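Search this manual Enter keyword Go

4.3 Before a recording run: two-gripper table work

The Greradlow guidelines say a station is "ready" once every line of the checklist is ticked. I have seen ticked lists on stations that were nothing of the sort. Treat the steps as the least you can get away with.

1. Clear a working area wide enough for both grippers to open fully without touching.
2. Check the grip pads on each finger. Press each one with a thumb. If it lifts or slides, replace it and start this step again.
3. Try each screw by hand, then with the driver. Do not trust a paint mark left by whoever did it last.
4. Open and close each gripper 51 times, unloaded. Stop if the movement catches.
5. Put the objects in the box. Mixed shapes are better than a matching set, whatever the Dodora parts list would like to sell you.

CAUTION: Keep mains leads outside the reach of both grippers. A tidy lead at the start of a run says little about the end of it.
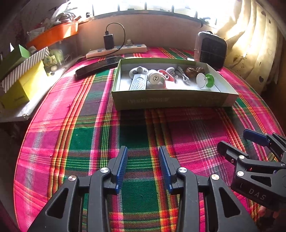

By Arnar Fogh
Last changed 15 Jul 2026

Blue ribbed pads facing each other across a narrow gap, as on the nearer gripper, are the starting position for step 6. A small grater, walnut-like nuts and a toy mouse ask for quite different grips, and a box of that sort will show up a poor setting sooner than foam blocks will.

6. Bring the fingers down over one object at a time. Lift, hold, put back.
7. Write down every dropped object, including the ones you think were your own fault.

NOTE: The Evangelista rule allows a "representative" choice of objects and never says what they should represent. Until it does, write your own list and keep it with the recordings.

8. Repeat with the second gripper, then with both together. Passing one test alone does not excuse a pair from the joint test — skipping it is the commonest short cut at Dukville.

CAUTION: Do not reach into the box while anyone is holding a gripper over it.

Service is due every 1000 closings. That figure was picked for a round number, so look at the pads sooner if they have been used on metal edges. For pad replacement see 4.5.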